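Food Makers Should Stop Buying Forecasts They Can't Check
By Refilwe Shabalala
June 29, 2024

Small sauce and syrup makers spend too much on market reports. I ran purchasing at Nkuna for seven years, and we bought one every October. The last one was 156 pages long and told us that demand for fruit vinegar would grow. It didn't say who would be buying it, or in what size of bottle.

Our own order book was more useful. We had 724 trade customers, most of them cafes and small restaurants, and 73 of them bought vinegar. When we called those 73, we learned that many used it in drinks and wanted a larger bottle with a plain cap. No report had mentioned drinks. 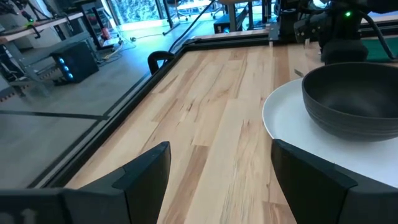
The usual defense is that banks ask for these reports. Some do. Onni Peltonen, who handled our loan at Dakside, wanted a growth figure in the file and was happy once he had one. He never asked where it came from – and I couldn't have told him, as the method section ran to half a page.

A report may make sense for a company entering a country it doesn't know. A maker selling within a day's drive of Dundstead is in a different position. The money would be better spent on samples and a part-time person to visit customers. We made that change in my final year, and I would have made it sooner if the decision had been mine.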